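Laundry tips I tested and mostly gave up on

Posted 2025-10-06 by Angus Maihi

I get sent a lot of laundry tips. My sister-in-law forwards them, the hardware store in Ostgate prints them on the back of its flyer, and readers mail them in with three exclamation marks. I've been trying them at home since March, in an ordinary top loader, on ordinary shirts and towels. Most of them did very little.

Vinegar in the rinse

People swear this softens towels. I did one batch with half a cup of white vinegar and one with plain water, same towels, same line. I couldn't tell them apart with my eyes shut and neither could my wife. If your water is very hard you may get a different answer. Ours isn't. The manual for our washer also warns against regular vinegar on account of the rubber seals, so I've stopped. Never put it in with bleach, whatever the flyer says.

Salt to set the color

No. If a dye is going to run, a handful of table salt in the tub won't stop it. I tried it on a cheap red T-shirt and ended up with pink water and a pink dish towel. Wash new reds and dark blues alone, in cold, the first two or three times. Dull advice, but my dish towels have stayed white ever since.

Vinegar and baking soda together

They fizz, and then you have slightly salty water. The fizz is the whole show. Baking soda on its own did help with a gym bag that had gone sour: a few spoonfuls, left overnight, shaken out over the lawn in the morning. I'd call that one a pass, with the remark that leaving the bag open on the porch did nearly as well.

Tennis balls in the dryer

For a down jacket or a pillow, yes. They break up the clumps. For a mixed load they make a racket and I measured no difference in drying time. The wool balls sold by Gratlow are quieter and cost a good deal more. I'd borrow a pair before buying any.

A dry towel in with the wet load

I expected nothing from this one and was wrong. One big dry bath towel in with a small load of wet shirts took several minutes off the cycle. Take it out after a quarter of an hour, or you're just drying a damp towel along with everything else. It does nothing for a full drum, where there's no room for anything to tumble anyway.

More detergent for dirtier clothes

The cap on the bottle is far bigger than it needs to be, and I'll let you guess who gains by that. I cut back to half the line and kept going for two months. The work pants came out the same. The towels came out better, less stiff, with less of that stale smell when they get wet again. Mud and grease want soaking and a bit of rubbing by hand before they go in. Extra soap just has to be rinsed out again.

Dish soap on grease spots

Works. Use a drop of the plain kind, rub it in from the back of the cloth, wait ten minutes, wash. Check the spot before the shirt goes in the dryer. Heat makes an old grease spot very hard to shift, and I have a tan shirt to prove it. The special stain stick from Brutard did the same job as the dish soap on salad oil, and a worse job on chain grease.

Freezing jeans

I left a pair in the freezer for two nights in a bread bag. They came out cold. An hour later they smelled the way they had before.

Hanging shirts to skip the iron

Half true. Give each shirt one hard snap, hang it by the hem or on a wide hanger, button the top button, and smooth the front flat with your hand. You'll still have to touch up the collar if you're going somewhere that cares. The "shower steam" method gave me a limp shirt with wrinkles in it.

The T-shirt fold from the videos

Pinch here, pinch there, flip, done in two seconds. Ataahua Te Moana, who has four kids and folds more in a week than I do in a season, timed me at it. I was slower than with the plain way (sleeves in, sides in, up in thirds), and my folds were crooked. She uses the plain way too. What did speed me up was clearing a table at waist height and sorting by type before folding anything: all the shirts, then all the pants, then the small stuff. Bending over a bed is slow and it's hard on your back. 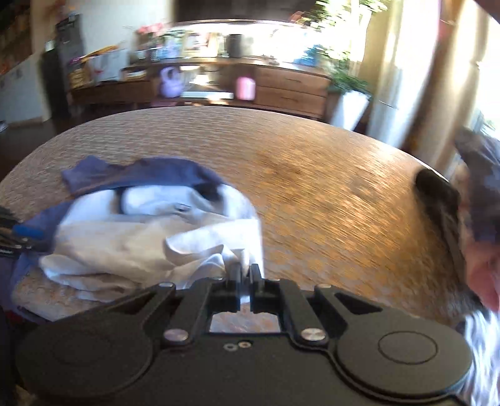 Matching socks

Buy 1 kind of sock, says everybody. Fine, until the store drops that kind. I bought a big bundle of gray ones and a year later the replacements were a shade off and an inch shorter. My present method is a small mesh bag per person, socks go in dirty and come out clean in the same bag. Don't stuff it. A tight bag leaves the ones in the middle unwashed, so if yours is bulging, use two.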